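Acta de la reunión de seguimiento de mobiliario y superficies de trabajo, taller Drirkilholm. Mayo, 9:30.

**Asisten:** Kamran Durrani (mantenimiento, levanta acta), Abbas Arabzadeh (uso de sala), un representante de Bagheri (suministros).
**Excusa:** Fundeo.

## 1. Acta anterior

Se aprueba con una corrección: el pedido de cantoneras corresponde al almacén y no a la sala. La partida se traslada.

## 2. Estado de la mesa de tablero claro

Durrani expone la revisión del tablero. Hay dos zonas encintadas:

- Zona izquierda, la mayor: cinta americana gris en tiras horizontales solapadas. Los extremos están rasgados y no siguen una línea.
- Zona derecha, más pequeña: cinta negra en capas, con contorno escalonado.

La cinta gris da reflejo con la luz del techo. Arabzadeh señala que el brillo molesta al trabajar de pie junto a la mesa y pide un acabado mate en la próxima reposición.
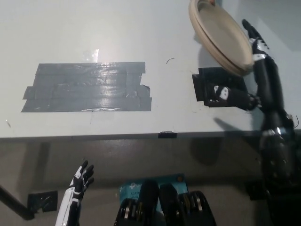
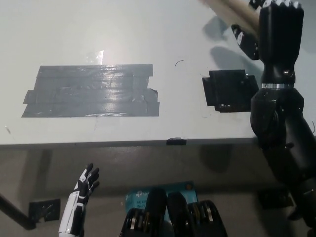
*Tablero: parche de cinta gris a la izquierda y parche de cinta negra a la derecha.*

En el canto frontal hay además un trozo corto de cinta negra que dobla sobre el borde. Durrani propone conservarlo como referencia de centro hasta que se marque el tablero de forma definitiva. Se acepta.

Arabzadeh pregunta si conviene cortar a escuadra los extremos de la cinta gris sin levantar el parche. Durrani lo desaconseja – el cúter marcaría el tablero – y prefiere retirar y volver a colocar. Las tiras nuevas se cortarán antes de pegarlas, fuera de la mesa.

Queda pendiente la limpieza general de la superficie. Se hará con paño de microfibra y limpiador neutro, sin disolvente sobre las zonas encintadas.

## 3. Material de reposición

Bagheri presenta dos opciones de cinta: la gris habitual y una mate de la gama Curnix. La segunda se sirve en rollos más estrechos y exigiría más solapes. El coste de la compra completa supera los 200 euros (más de lo previsto para el trimestre), por lo que se acuerda pedir 2 rollos de prueba y aplazar el resto.

Durrani solicita que la entrega incluya la ficha técnica del adhesivo. En la compra anterior no se recibió.

## 4. Acuerdos

| Asunto | Responsable | Plazo |
|---|---|---|
| Pedido de 2 rollos de cinta mate | Bagheri | 5 días laborables |
| Retirada de la cinta gris y limpieza de restos de adhesivo | Durrani | Tras recibir el material |
| Plantilla de corte para las tiras | Arabzadeh | Próxima reunión |
| Comunicar el aplazamiento de la compra a Fundeo | Durrani | Esta semana |

La cinta negra de la zona derecha no se toca por ahora. Si la prueba con la mate es satisfactoria, se tratará en un punto aparte.

## 5. Ruegos y preguntas

Arabzadeh pide que las medidas de las dos zonas se anoten en la hoja de la mesa antes de retirar nada. Durrani las tomará con la regla metálica del taller, desde el canto frontal.

Se levanta la sesión a las 10:15.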